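Monday, just after the early shift, and Mirko Caputo is eating a sandwich standing up. He runs the repair room at Lemska, where returned control boards get fixed and sent back out. Nearly 1,000 a month now. Two years ago it was all hands.

"People thought I'd be gone by August," he says. "I'm still here. My shoulders are better."

The arms came in through Ranjbar, the integrator. First weeks were rough. Too many stops, and every stop meant somebody walking over. Nazareno Ferraro did most of the walking. He's 64, soldered by hand for most of his working life, and he didn't want to talk at first. Then he did.

"They asked me how I hold the iron. How do I know? I just hold it." He laughs. "So they watched me. For days they watched me. I felt like a fish."

What changed for him? Less bench time, more checking. He misses the bench a bit. Doesn't miss the fumes. Pay went up one grade, wich he says took too long and a lot of emails.

Caputo is blunter about the rest. Two temps were not renewed. The night shift is down to one person, and that person gets lonley – he has asked for a second and is still waiting. "You save money there and then you lose a good worker. I told them."

Would he go back? No. Would he do it the same way? Also no. Training first, he says, and a real say for the people on the floor before anything gets bolted down.

Ferraro is retiring next year. He has been showing the younger ones how to hear a bad joint, or so he claims. 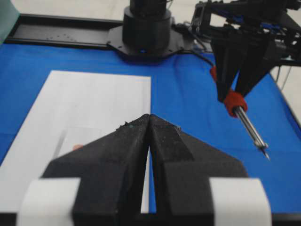 "And keep the hand tools," Caputo adds, wiping his fingers. "We have 40 irons in the cupboard. Somebody upstairs wanted to sell them. I said leave them where they are, I'll need them the first morning the power trips."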